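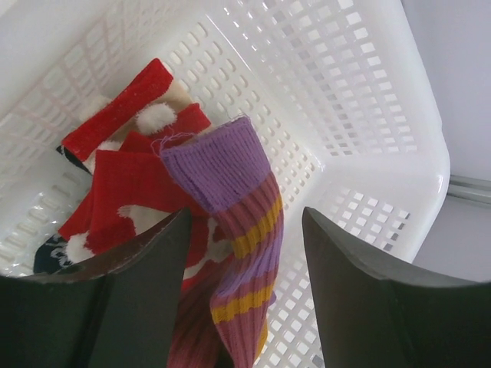
Prepared by the teaching team, Introduction to Robot Learning, Sivilwood College
Revised 14 Apr 2023

Unit 7: Showing a Robot a Task

Purpose of the unit

Earlier units dealt with robots that follow written instructions: move to this point, close the gripper, move to the next point. That approach works well where parts are rigid and always arrive in the same position. It works poorly with laundry. A heap of socks has no fixed shape, and a program written for one heap will seldom suit the next. In this unit, students learn to give a robot examples of a task carried out by a person, and to prepare those examples so that a control policy can be trained on them.

The working task for the unit is hanging socks on a rack fitted with clips. Socks are taken from a basket one at a time, brought to a clip and fastened there.

Two ways of demonstrating

Demonstration by hand. The operator takes hold of the arm and moves it through the task while the joint positions are recorded. The operator feels the contact directly, and most beginners are comfortable with the method within one lab period. Its main weakness is that the operator's hands and sleeves may appear in the camera images. They will be absent when the robot later works alone, and a policy that has come to depend on them may fail. It is also difficult for one person to guide two arms at once.

Demonstration by remote control. The operator moves a pair of leader arms, or a hand-held controller, and the robot copies the motion. The operator stays out of the images and both arms can be used together. The cost is a reduced sense of touch. Students should expect to squeeze too hard at first and to misjudge distance.

Both methods are taught. The assessed work is to be completed by remote control, using the Kirkora leader arms in Room 204.

What the wrist camera sees

Each arm carries a small camera near the gripper. Its view moves with the hand, so that the object being handled usually appears large and close to the fingers. In the view at the head of this handout, the fingers are open on either side of a purple and mauve striped sock, and a good part of the basket floor can be seen around the heap. A view of this kind is useful for training. The target is visible, the gap between the fingers is visible, and the other socks are visible enough for the policy to tell one from the next.

Students should note the knitted textures and the loose thread at the cuff. Such details change from one sock to another. If every demonstration uses the same sock, the policy may learn to look for that sock only. Change the contents of the basket between recordings and turn the heap over by hand.

Before recording, check the wrist view for the following:

The tips of both fingers are in view when the gripper is open.
The image is sharp at the distance of the grasp.
The lighting does not wash out white objects such as the basket.
The camera cable does not cross the lens at any wrist angle used in the task.

Working with two arms

Hanging a sock requires more care than picking it up. The grasp must leave enough fabric free to enter the clip, and the fingers must not block the clip as it closes. It is good practice to decide which arm will approach the clip first and to keep to that order in every recording. Mixed orders are not forbidden, but they need many more examples before the policy behaves steadily. 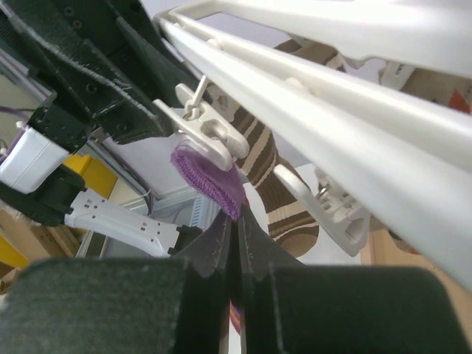
Department of Automation and Control, Sivilwood College

The wrist view beside the rack shows how crowded this stage becomes. Purple knitted fabric is held in the lower end of one clip, close above the tips of the fingers, and a striped sock hangs behind. The other arm takes up much of the upper left. An operator who relies on this view alone will have little warning that the arms are near one another. Use the overhead view to judge the distance between arms and the wrist view to judge the grasp.

Move slowly within a hand's width of the rack. Open the gripper fully before drawing back, and draw back in a straight line. A finger that is still touching the fabric can pull it out of the clip.

Recording procedure

1. Home both arms and confirm that the emergency stop is within reach.
2. Start a new file in the Stollitz recorder and enter the group number.
3. Carry out the task once, from basket to clip, without pausing. A good demonstration takes some 30 seconds.
4. Stop the recorder before resetting the socks.
5. Mark the file as a success, a recovery or a failure.

A recovery is a recording in which the operator misses the grasp or the clip and then corrects the error. Recoveries are valuable and should be kept. A failure is one in which the sock is dropped outside the basket or the task is abandoned. Failures are stored separately and are not used for training in this unit.

Each group must submit 38 demonstrations, of which at least seven must be recoveries. Staged recoveries are acceptable, provided that they are labelled as such.

Common faults in student recordings

Long pauses at the start, while the operator looks for the controls. The policy may learn to wait. Trim these pauses before submission.

Looking at the real rack in place of the screens. The operator then acts on information that the policy will not have. The Kälin screen stand should be turned so that the operator's back is toward the table.

Changing operators partway through a set without noting it in the log. Two people rarely approach a clip from the same side.

Submission

Recordings and the completed log are due in the first week of May. Groups should bring a printed copy of the log to the review session, where each group will replay one success and one recovery and explain how the two differ.

Reading for the next unit: course reader, chapter on action chunks and control rate.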